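Dilwyn Hopkin has worked alone on his game Bamora for three years. It is a sailing game set in 1802, and the player carries letters between small islands. We spoke in the evening, after his workday at Billier, where he tests software for other people.

I asked him first why he chose letters and no cannons. "I am bad at fighting games," he said. "Also I wanted the player to be late sometimes, and to feel sorry for it."

The first version had 300 letters. He read them all again in December and kept only the ones he still liked. The wind system took even longer, and he wrote it new two times.

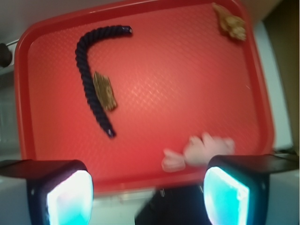

Dark blue rope on a red tray.

The engine is Rukov, which is not so well known. Hopkin likes it for its small size, but he admits that the sound tools are poor. "Every harbor has 16 sounds at most. If I add one more gull, I must remove a bell."

A demo was shown at the Kerslake game fair, where each visitor had 10 minutes to play. Many of them did not deliver even one letter in this time, and he has now made the first island smaller.

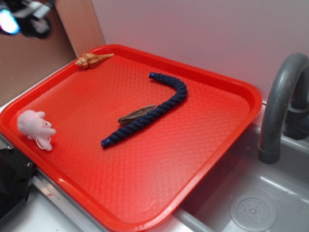 Marisa wrote to us after playing the demo that she got lost in the fog on her second trip, and she would like a map she can draw on by herself. Hopkin has read her message. "The map is already half made," he told me. "I only need to fix the pencil."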